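Trerkari Cue Cards, boxed set

Every maker of role-play aids claims to "transform" assessment days. I stock the Trerkari set and I doubt it transforms anything. It is a box of 176 printed cards for actors and facilitators: grievance meetings, sales calls, awkward handovers. Some of the dialogue is wooden. The colour coding by difficulty is better than I expected, though I'd ignore the top grade, which seems to confuse hard with loud.

The box holds six scenarios with an observer's sheet, and those are the ones I'd pay for. Eynon's rival pack costs less but leaves the observer out altogether — a strange thing to skimp on.

The maker says newcomers can run a session unrehearsed. I'm not convinced. Allow a morning with the cards first, and bring your own timer.

Price: $51, pickup from Clisusside or by post. Refills are sold separately, and they're dear for what they are. 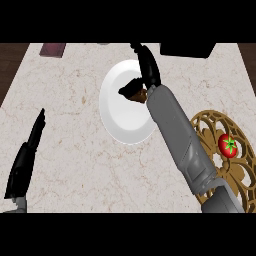 Opened boxes can't be returned, so ask to see the sample cards before you order.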